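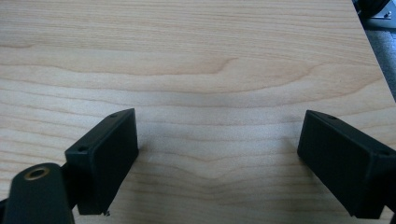 My project for the Prastmont usability class started with a library card. I was trying to renew a book on the Grorkham library site, got my PIN wrong 2 times, and landed on a reset page that wanted a security question I'd answered in middle school. Favorite food? No idea what I liked back then (probably pizza, but with a capital P?).

So I asked 30 students to reset a practice account while I sat next to them and took notes. Fionnuala Cullinane kept time for me, and she was much stricter with the stopwatch than I would have been!

Six people gave up completely. Most of the others got stuck at the same spot, the rule about symbols, which only shows up after you hit Submit and then wipes out everything you typed. One guy just kept adding exclamation points.

For the second round I mocked up a page with the rules right above the box and a "show password" button. Hina Paracha tried both and said the new one felt "less like getting yelled at," so I'm counting that as a win. I'd still like to test it on phones, and I want to swap the security question for an emailed code. My notes from both rounds are in the appendix.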